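Falbridge Community Help > Home & Rental > Paint and Walls

How do I clean scuffs off a flat painted wall without leaving shiny spots?

Posted April 8, 2019

I rent a unit in Falbridge and move out in August. The walls are flat paint, and one has gray smudges at table height. I tried a damp sponge in one corner and now that patch looks shiny when the light hits it. My deposit is 900 dollars and I'd like it back. Do I have to repaint the whole wall?

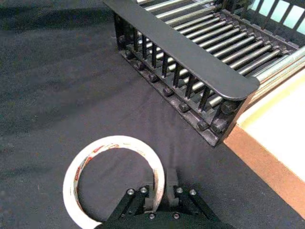 2 Answers

Answer 1 (accepted)

Flat paint marks up if you rub it, so start dry. Go over the wall with a soft brush or a clean microfiber cloth. Then put one drop of dish soap in a bowl of warm water, wring the cloth almost dry and dab. Blot with a second cloth and let it sit overnight before you decide if it worked. Skip the melamine sponges, they are fine sandpaper.
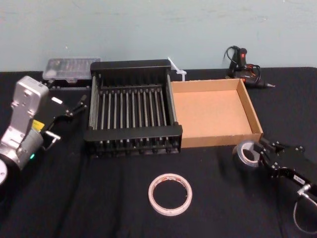

Touch-up only works if you have the same paint, same sheen, same can if possible. Ask the landlord for the color name. Store matches are close, but close shows on a big wall. A pale blue-gray is one of the harder colors to patch — a little off and you see every dab. If you can't get the original, paint corner to corner on that one wall and leave the others alone. I used Jestis flat in my last place, 2 coats, and it covered fine.

Check the lease too. Mine called light scuffs normal wear, and I had been ready to spend a weekend on it.
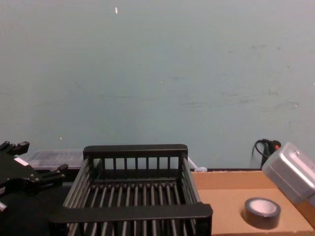
Flat finish with smudges and scuffs near table level.

Answer 2

Just paint it. Iterel has a small roller kit, do the whole wall and be done. Took me an afternoon. Cover the outlets first, I didn't.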